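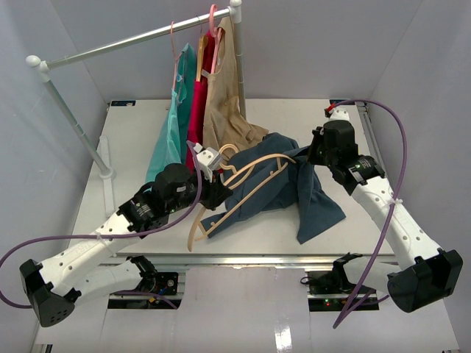 Reading a Public Budget Without Being Fooled
Handout for session 2

Search this site Enter keywords Go

May | By Mansa Baidoo

Bring this back on Wednesday with your notes in the margins. You will need the Flavstead district budget summary and the auditor's letter that goes with it. If you only have time for one, read the letter.

1. Start with what the word "misuse" covers

People use it for at least four things: money stolen, money spent on something the law does not allow, money spent legally but badly, and money spent on something the speaker dislikes. A newspaper column will slide between them in a single paragraph. So will an opposition speech. When you hear the word, write down which one is meant. If you can't tell, assume the speaker would prefer that you didn't ask.

The legal test is narrow. Was there an approved budget line? Did the person who signed have authority to sign? Was the purchasing procedure followed? A project can pass all of these and still be a foolish use of money.

2. The Palomino road contract

The council approved 151 million for resurfacing the Palomino road. The final payment brought the total to 546 million. The council leader, Athina Koutsoukos, told the assembly that the increase was "fully explained by conditions on the ground." I have read the explanation. It is a page and a half long, and most of the page is a list of people who attended the meeting.

Points to notice:

- The contract went to Emilard without open bidding, under an emergency clause. The road had been in poor shape for years. Ask what made it an emergency in that particular quarter.
- The extra money came in separate variations, each one small enough to stay below the level that needs an assembly vote.
- The inspection report was signed by Ffion Probert, whose office also approved the variations. I don't say she did anything wrong. I say the arrangement would not catch it if she had.

Be as hard on the critics. The member for Wotov, Bình Lục, claimed that 50 percent of the money "vanished." He has never shown how he got that figure, and the audit does not support it. The audit says that payments lacked proper receipts. Missing paper is serious — it is also a different claim from missing money.

3. Why the auditor rarely settles it

Students tend to treat the audit as a verdict. It is a sample. The auditor picks transactions, checks the documents, and reports what did not match. The district then promises to improve its record keeping, and the following year's letter often repeats the same finding in nearly the same words. Put two years' letters side by side and underline the repeats.

Also look at who receives the letter. In Flavstead it goes to the assembly, which may debate it but has no duty to reply by any date.

4. For Wednesday

Read Beca Pumphrey's chapter on emergency contracts. She is more hopeful about reform than I am, and her section on publishing contracts online deserves an argument. Does publication change behavior, or do officials learn to write duller contracts?

Write one page on the Palomino variations. State which meaning of "misuse" you are using and name the document that supports you. Pages that rely on radio call-in shows will be handed back.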